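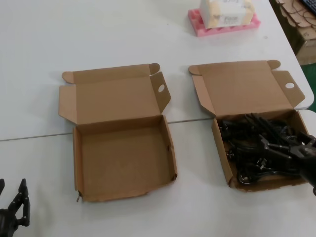
Wool socks keep sliding down at the heel, any ideas?

Asked by Hanane Benkirane

Hi all! I bought some Wragg wool socks in December and I love them, they're so cozy -- but by lunch the left one has crept under my heel. I'm between sizes and got the bigger one. Is there a trick, or should I try another brand?

2 answers

Santeri Heinonen
Oh, I feel for you! Go down a size. Wool gives a fair bit, and a heel pocket that sits too high will walk right off your foot. I wear the Karberg ones for my mail route and went through this too -- the smaller pair has stayed up nicely.

tundbridge153
same here, mine do it in boots only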